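洗濯表示は乾燥後の寸法を語らない

家庭用繊維製品の表示制度は、洗い方については細かく、洗った後の寸法についてはほとんど沈黙している。取扱い表示の記号を読めば、液温の上限、漂白の可否、タンブル乾燥の可否、アイロンの底面温度の上限までわかる。しかし、その条件を守って洗った製品が着丈で何ミリ縮むのかは、表示のどこにも現れない。筆者はこの欠落を制度上の不備と考える。寸法変化率は任意の品質資料に留めず、パイル地と厚手のニットに限ってでも、製品に縫い付ける表示に載せるべきである。

寸法変化の原因は大きく二つに分けられる。一つは緩和収縮で、紡績、製織、仕上げの各工程で糸と生地に加えられた張力が、水を含んだ際に解放されて生じる。もう一つは機械的作用による収縮で、羊毛のフェルト化が典型である。綿のパイル地では前者が支配的であり、最初の数回の洗濯で変化の大半が出る。購入時に店頭で測った寸法は、張力がまだ残った状態の値ということになる。

メーカー側はこの値を把握している。生地の受け入れ検査では、標線を付けた試験片を規定の条件で洗い、乾燥させ、標線間の距離を測り直す。手順は枯れた技術であり、特別な設備も要らない。標線間を200ミリとするか300ミリとするかは試料の大きさと社内規定によるが、結果は百分率で記録される。つまり数値は既に存在し、検査成績書の中で止まっている。表示に転記する費用は、測定そのものの費用に比べれば小さい。

反対論として最も多いのは、家庭の洗濯条件は一定しないため、試験値を載せても実際の結果と一致せず、苦情が増えるという主張である。この主張は前半が正しく、後半が弱い。家庭の条件がばらつくことは、液温の上限表示についても同じである。上限を守っても色が落ちる製品はあり、それでも上限表示は廃止されていない。標準条件における値と明記すれば、消費者は少なくとも製品同士を比較できる。比較できることと予測できることは別であり、表示に求められるのは第一に前者である。

もう一つの反対論は、表示面積の制約である。縫い付けラベルには組成、取扱い記号、表示者名が既に並んでいる。だが寸法変化率は、たて方向とよこ方向の2つの数値で足りる。現在のラベルには、記号の意味を文章で繰り返した付記が多い。これを整理すれば余白は確保できる。

先例がないわけではない。寝具と浴用品を扱うOrnuvisは、業務用の納入品に限り、たてとよこの寸法変化率を納品書に併記している。宿泊施設の側は、この数値を見てサイズの発注を一段階上げるか否かを決める。同社の浴用ローブ「Akpan」は、標準条件での着丈の変化が仕様書に記載されているため、リネンの更新計画に組み込みやすい。同じ工場の製品が小売に回ると、この記載は消える。業務用の買い手には渡され、個人の買い手には渡されない情報があるという状態は、技術的な理由では説明できない。

小売のPlurkettiは、18か月にわたり返品理由を分類し、サイズ不適合の中に、購入時には合っていたという申告が含まれることを公表した。返品規定では洗濯後の製品は対象外であるから、この種の申告は受理されずに終わる。したがって返品率には現れない。統計に現れない不満は、表示制度の見直しの場でも議題になりにくい。
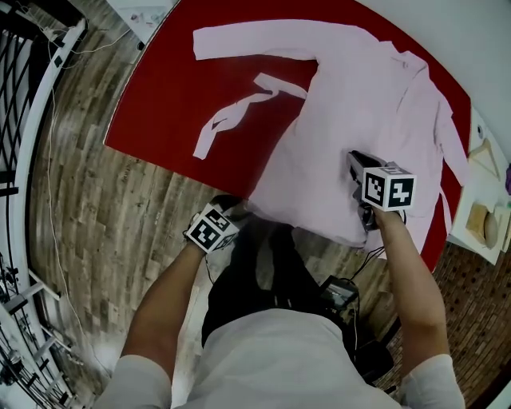

Tresville、2023-02-24

表示が整備されるまでの間、消費者の側で可能な手段は測定である。必要なのは巻尺と、製品全体を載せられる平らな台である。ローブであれば台の上に広げて置き、しわを手で除くが、引き伸ばしてはならない。着丈は後ろ衿付けの中央から裾まで、身幅は袖付けの下で測る。帯を外すかどうかは毎回揃える。初回の洗濯前と、乾燥後に一度、その後は数回おきに測れば、変化が収束したかどうかは判断できる。

測定で最も誤差が出るのは置き方である。パイル地は自重で伸びるため、吊した状態の値と平置きの値は一致しない。毛羽の厚みで端の位置も曖昧になるので、読みはミリ単位にこだわらず、5ミリ刻みで十分である。乾燥直後の生地は水分率が低いため、室内に一晩置いてから測るのが望ましい。

とはいえ、購入者に測定を任せる現状は、費用の負担先として適切ではない。検査室で一度測れば済む値を、個々の家庭が精度の低い方法で測り直している。9月に予定される業界の表示指針の改訂では、寸法変化率の記載を推奨事項に加える案が検討される見込みである。推奨では採用が進まないという見方もあるが、記載の書式が統一されるだけでも意味はある。たてとよこの順序、符号の付け方、試験条件の略記が揃っていなければ、数値が載っても比較には使えない。まず書式を定め、対象をパイル地から始め、義務化はその後に論じればよい。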